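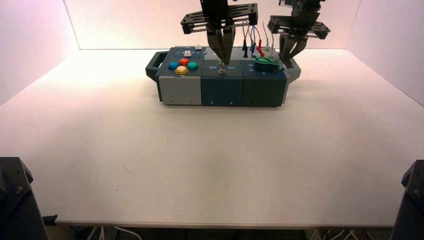 Temps de lecture : 3 minutes

Depuis que nous avons quitté Wurville pour la maison de ma grand-tante, je me suis remise au pain au levain, et je dois avouer que l'hiver me donne du fil à retordre (la cuisine descend facilement à seize degrés la nuit, alors vous imaginez la tête de la pâte au petit matin !). J'avais démarré mon levain en novembre, avec une farine de seigle toute bête et l'eau du robinet, et pendant deux bonnes semaines il a été d'une paresse désespérante. Je le nourrissais matin et soir, je lui parlais presque, et il me rendait trois bulles et une odeur de vernis à ongles.
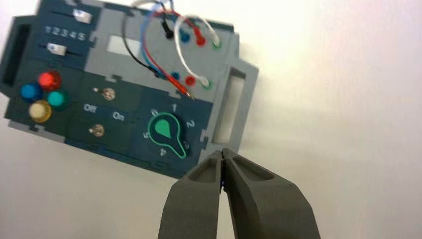 Puis j'ai changé deux choses à la fois, ce qu'il ne faut jamais faire quand on veut comprendre. J'ai d'abord posé le bocal au-dessus du réfrigérateur, où il fait environ 26 degrés, et j'ai pris l'habitude de n'en garder qu'une petite cuillère à chaque rafraîchi. En quatre jours il débordait sur l'étagère ! Je ne sais toujours pas lequel des deux changements a compté, mais j'étais si contente que j'ai fait trois pains dans la même semaine, dont un franchement plat que nous avons mangé en croûtons dans la soupe de potimarron.
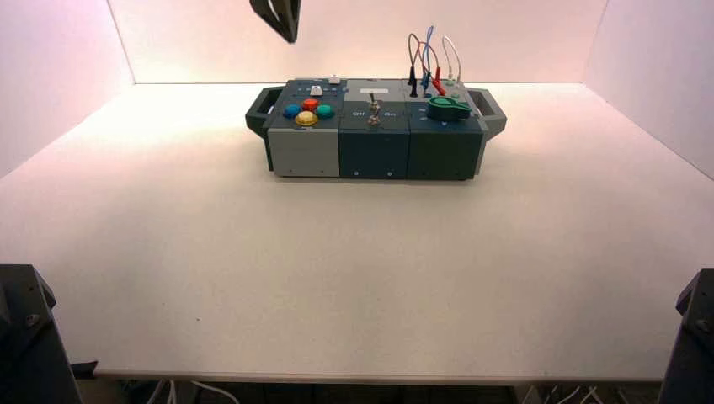 Levente Lakatos m'a écrit, après mon dernier billet, que je laissais sans doute pousser mes pâtons trop longtemps, et que chez lui, en plein hiver, il les enfourne dès que le doigt laisse une marque qui remonte lentement, sans regarder l'heure. J'ai essayé, un peu vexée je l'admets, et il avait raison sur toute la ligne. Le pain suivant s'est ouvert comme un livre, avec une belle oreille bien brune sur le dessus, et il a tenu jusqu'au jeudi dans son torchon.

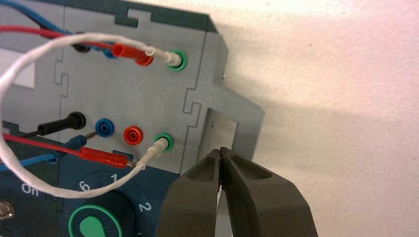

Reste la question de la cocotte. La mienne, en fonte, vient de ma mère et fait 28 centimètres, c'est un peu large pour un pain d'une livre, qui a tendance à s'étaler. Je la préchauffe quand même trois quarts d'heure, je glisse le pâton sur son papier, couvercle vingt minutes, puis à découvert jusqu'à ce que la couleur me plaise (je l'aime foncé, mon mari beaucoup moins, nous coupons le pain chacun par un bout). La prochaine fois j'aimerais tenter une miche aux noix, avec celles du jardin qui sèchent encore au grenier, si les loirs m'en laissent assez.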